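Breaded patty trial, notebook entry, December
Clean-label coating, Grasham line, batch 1421
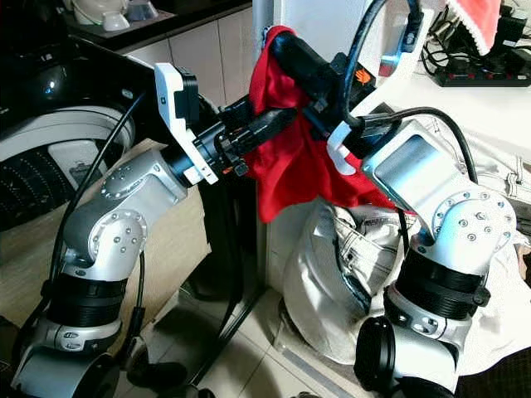 The phosphate came out of the marinade at the start of this batch and the question was how much yield we lose without it. Control patties were made to the old Solheim spec. Test patties used the citrus fiber from Fisalix at the low dose, salt unchanged, water unchanged. Both sets went through the same tumble and the same rest. Pickup on the test side was lower and more scattered, which I expected from the bench work. For next time: the wipe-down cloths by the former should stay red, like the one draped over the black handle in the photo, so that a scrap of cloth shows up against pale batter. The white ones are to go back to the stockroom.

Mixing. Fiber clumps if it goes in after the salt. Disperse it dry with the starch, then add to cold water under shear. The first tub was discarded for lumps. The second was smooth after four minutes and held overnight with no settling that I could find with a spoon.

Forming. Plate release was fine on control. Test mix is softer and smeared on the leading side until the hopper was brought down two degrees. After that the shapes held. Weight drift was within spec on both sides, slightly worse on test.

Coating. Predust, batter, breader, in that order, same as before. The batter is now without the aluminum leavening and without the gum blend. Leavening is baking soda with a slow acid. Viscosity climbs in the holding tank: the cup reading was good at 9:30 a.m. and too thick by 11. I thinned it with ice water twice. That hides the problem, and the pickup numbers from late morning should be read with this in mind.

Fry and freeze. Par-fry at the usual setting for 90 seconds, then straight to the freezer. Control color is even. Test color is a shade darker on the ridges, probably from the dextrose left in the breader. Blow-off in the fryer was higher on test, and most of it came from the patties made with thick batter.

Holding test. Set of 200 from each side, reheated from frozen and kept under the lamp. Control stayed crisp to 20 minutes. Test was crisp at 10, leathery at 15. The inside of the test patty was acceptable and tasted more of chicken — I would not put that in a report without a proper panel.

Label. The ingredient statement drops by seven lines if both changes go through. "Citrus fiber" is allowed as written. The acid still needs its full name, so marketing at Pitalberg will not get the kitchen-cupboard list they asked for. The rice flour in the predust is listed already.

Cost. Fiber adds more than the phosphate saved. Yield loss matters more than either. At a run of about 2000 patties the difference is lost in the scrap figure, so it has to be worked out on a full shift before anyone quotes it.

To do
Repeat batter with the acid at half dose, and log viscosity every 15 minutes.
Try breader with no dextrose.
Ask Fisalix for the coarser grade and its water-binding sheet.
Recheck scale on the coating side — it read three grams high on the empty tray.
Keep 12 test patties in the back freezer for the shelf check, marked with the batch number.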